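Inside the Undura tower
19 December 2019

Dinesh Sundaram keeps 9 of these towers going at Orton, all bought second-hand in August. The pictures cover one of them with the side panel off.
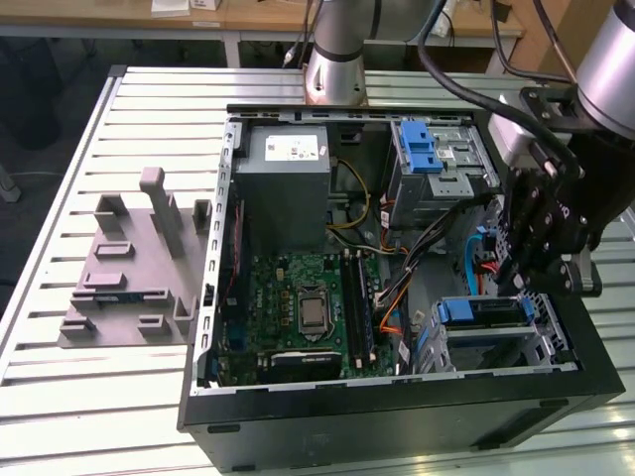 The model is an old one, but parts are easy to find and most jobs need 2 screws at most.
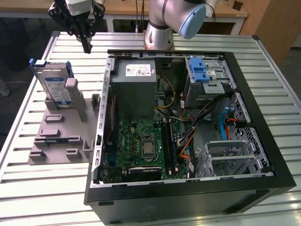

Drives are the part we get asked about most. Each has a number written in the parts book, and this one is 429. It has a blue plastic caddy clipped on, and the tray holds it upright beside the case.
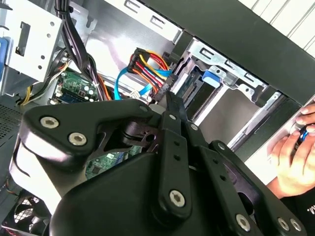 Cables tied in a bundle, with the green motherboard behind.

Duangjai Phetsri has the spare caddies if you need one. 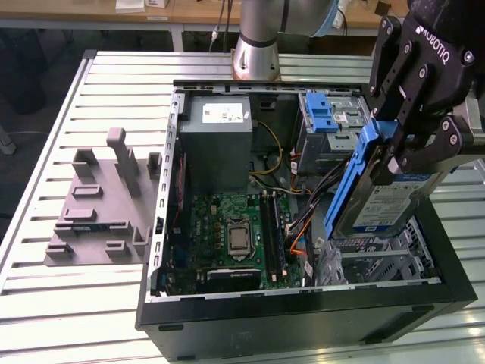

The hard drive in its caddy, over the lower drive bay.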